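Illema Kitchen Recording Kit
Item 979, in stock

The Illema kit is for groups that need recorded examples of kitchen tasks to train a robot arm. It comes as a set of play-scale kitchen units, a box of small props and the recording software. You supply the arm and gripper. Mounts for a wrist camera and one fixed camera are included.

An operator guides the arm through a task, such as picking something up off the counter, and the software saves both camera views with the joint positions and gripper state. Each attempt is stored as one episode. Failed attempts can be labelled and kept, or deleted.
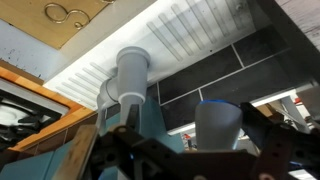 Recording at a kitchen set: wrist camera first, then a wider view of an arm over the counter.

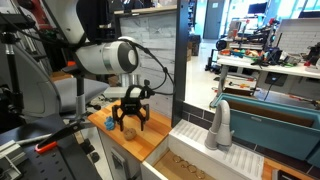
Before recording, set the start pose and the prop list for the task. The software shuffles the props between episodes and tells the operator where to put the next one. We suggest 16 episodes per layout before you move the units.

In the box
Kitchen units, flat packed
Props, 21 pieces
Two camera mounts
Software licence for 8 users

Colours of the units vary by batch. Spare props are sold separately under the Mendano name.

Delivery is by pallet from our Brostholm warehouse. For help with set-up or file formats, ask for Þröstur Thorlacius. The next version of the software is due in October and is free to current licence holders.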